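July 23, 2018

Descaled the kettle with citric acid, two rinses. Moved the stock to the freezer in 400 ml tubs, labelled on the lid this time. Four tubs fit the second drawer if the peas go on end.

Rice again, still working through the absorption method. 147 g basmati, rinsed until the water ran clear, salted, boiled, then down to the lowest flame with the lid on. Tegwen says to rest it for 7 minutes off the heat. I gave it 4 and the bottom layer held together more than I wanted. Will follow her figure next time and change nothing else.

The blue saucepan suits this better than the steel one. The sides are nearly straight, so the water level is easy to judge, and the glass lid overhangs the body slightly - a cloth is needed to lift the steel one, whereas the cone-shaped knob here is wide enough at the top to grip properly. Wiped the chrome ring on the burner while I was there.

Rainer rang about the Londska order. Delivery put back, no new date given. 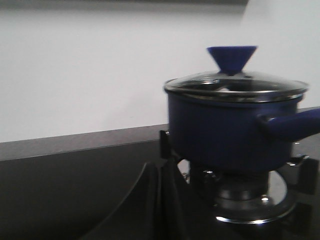

To do

Buy citric acid. Ring Ngan-ling about the shelf brackets. Return Zoila's scales.

Contact | © Tegwen Bowen and contributors | Back to top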